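Pokham Living > Home > Kitchen > Interviews

A pantry that fits on one table
By Adaeze Eze
24 Jul 2019

18 shares | 5 comments

Milagros Troncoso moved into her apartment in Pokham in March with a car full of food and no pantry to put it in. The kitchen had one wall cabinet, a drawer under the oven and a window ledge that got too much sun for anything but dish soap.

"I had flour in a paper bag, I had lentils in three different bags, and I had rice with a rubber band on it," she said. "Every time I cooked, something tipped over."

She had stored food that way for 10 years. What changed her mind was a bag of cornmeal with moths in it. She threw out most of the dry goods she owned and started over with glass jars.

Troncoso works in the office at Rinemico, a small tile company, and does her sorting in the evening. She takes everything out of the cabinet, puts it on the table and goes through it one item at a time. Anything she hasn't used since the last round gets cooked that week or goes to her neighbor, Oluwatosin Uzor.

"She gives me a lot of barley," Uzor said. "I like barley, so that works out."

Most of the jars were not bought as storage. Some had pickles or coffee in them first. Others came from Ojo, the secondhand shop near the bus station, where Troncoso goes through the kitchen shelf looking for pieces with a wide mouth. She won't take a jar she can't get her hand into.

"If I can't reach the bottom, I can't clean the bottom," she said. "I don't care how pretty it is."

Her washing routine is simple. Hot water and soap, a brush around the threads, then a rinse. The threads are where old food sits, she said, and a jar that looks clean can still smell like garlic a month later. For the smell she uses baking soda and water and leaves it overnight. The jar then dries upside down on a towel until morning, and she does not fill it until she has wiped the inside with a dry cloth and felt no damp.

She has opinions about shape as well. Round jars waste room in a cabinet as narrow as hers, so she looks for ones with flatter sides — they stand close together and don't roll if one goes over. Tall ones are for spaghetti only.

Labels took her longer to settle. She tried printed stickers, which left glue behind, and then a chalk pen, which rubbed off on her sleeves. Now she uses masking tape and a marker, with the name of the food and the month she filled the jar.

"People tell me it looks like a garage," she said. "It comes off in one pull. That's what I want from a label."

The jars get checked one more time, open, before anything goes in. She runs a finger along the rim to feel for chips and looks through the glass for anything left behind.
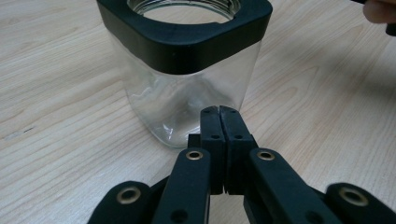 An open glass jar with a squarish body and a black collar, empty on the table.

Beans go in first on a sorting night, then grains, then flour. Flour is last because it gets on everything. She pours it with a funnel cut from the top of a plastic bottle and taps the jar on a folded towel to settle it.

I asked what she would do with a bigger kitchen. She thought about it while she looked for the marker.

"A second shelf, maybe," she said. "I wouldn't buy more food. I did that before, and the moths ate it."

There is one bag left in the cabinet, half full of brown sugar and closed with a clothespin. She has not found a jar for it that she likes, and she plans to stop at Ojo again after work.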